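The Quiet Carriage

I got on at Lusa with a cheese roll, a library book and every intention of ignoring my sister's letter until at least Zonora. It lasted about four minutes. The train hadn't even cleared the allotments and I'd got my thumb under the flap.

She wanted me to have the house. Not share it, have it! Two pages of her loopy writing, mostly about the boiler, and then right down at the bottom, squashed in next to the kisses: "You were always the one who liked it there."

Well, I did and I didn't. I liked the pantry (cold floor, smell of apples) and I liked the landing window where you could see the Murko ferry come in. I didn't like the stairs at night. I was 39 in June and I still take them two at a time if the light's off.

Mostly what I thought of, sitting there with crumbs down my coat, was the round table. We did everything at that table. Homework, sulking, whole towns made out of bricks that had to be cleared away before tea, and my sister was always mayor.

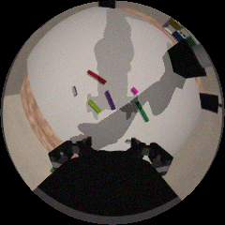

Blocks on a round white table, the red one near the upper middle.

I was never mayor. I was the man who ran the shop, and I was good at it too, I charged 1000 pounds for a bun.

Somewhere after the tunnel a woman across the aisle asked if I was all right, in that low voice people use in the quiet carriage, and I said yes, it was only a boiler. She passed me a tissue anyway. It had been in her sleeve but I was glad of it.

At Zonora you have 37 minutes to wait for the bus, and I spent them on the wall outside Bhuiyan's, the ironmonger's, writing back on the blank side of her second page. I wrote that I couldn't possibly. I crossed it out. I wrote that I'd need to see what the boiler people said, and did the pantry door still stick, and was she sure, was she really sure, and where would she put all her coats?

Then the bus came early, which it never does, and I had to run for it with the pen in my teeth.

She was at the gate when I got there. She'd put the landing light on, in broad daylight.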